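News > Village Life > Traditions

Zistmont lights its valley fire again this summer

Sunday, July 19, 2020
By Noemi Mancuso

Category: Customs and Holidays

The valley fire of Zistmont will burn again on the last Saturday of the month, on the meadow above the old mill. The village council confirmed it on Friday evening, after two meetings in which the matter was discussed for a long time. The fire will be smaller than in other years, and the dance in the square will not take place.

For readers who moved to the valley only recently, a short explanation. The fire remembers the night when the people of Zistmont and the people of Lau agreed to share the water of the upper stream. Before this agreement the two villages had quarreled over it for many summers. The families of Lau lit a fire on their side as a sign that they accepted, and Zistmont answered with a fire of its own. The paper they signed is lost, but the custom stayed. Today each village still lights one fire, and Lau is always the first.

This year the wood was cut in February, as usual, and has been drying behind the fire station. The pile will be 3 meters high. In Lau they will build one of the same size, so that neither village can say it had the better fire. 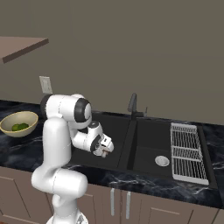

Kári Gunnlaugsson wrote to us that he would prefer to wait one year and then do everything properly, with the music and the long tables, because a fire without the dance is for him only half of the evening. Several other letters said something similar. The council read them aloud at the second meeting and then voted, with 2 votes against.

The program begins at seven in the evening with the ringing of the bell. The children's lantern walk goes from the school to the meadow by the lower road, and it is limited to 44 children. Parents can put down the names at the bakery until Wednesday noon. The lanterns are given by the school and must be brought back on Monday. Children under six walk together with an adult.

At the meadow there will be a short speech, and after this the names of the families who signed the agreement will be read, first those of Lau and then ours. The fire is lit as soon as we can see the one on the other side. With clear weather this is at a quarter to ten. If there is fog, somebody in Lau will telephone.

The soup is the question that people have asked us most. Yes, there will be soup. It is the same barley soup with smoked meat as always, and there is one pot without meat. It will be served in closed cups to take to your place on the grass, and there will be no common table.

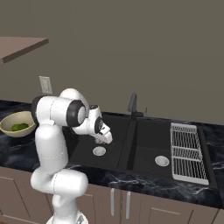

A cup costs 3 francs, and bread is included. Whoever wants to bring a cake may leave it at the parish hall on Saturday morning, already cut and wrapped in single pieces. The money from the cakes goes to the repair of the footbridge at Ulau, which was damaged by the high water in spring.

Cars cannot go up to the meadow. The Dununer bus company will run a small bus from the station every 20 minutes, starting at half past six. The last one goes down at midnight. The path from the mill is open for walkers, but it is steep and has no lights, so please take a lamp and good shoes.

If the fire danger in the forest is too high, the fire will be moved to the first dry and calm evening in August. The decision will be posted on the door of the town hall on Saturday at noon. Private fires and rockets are not allowed in either village on that night.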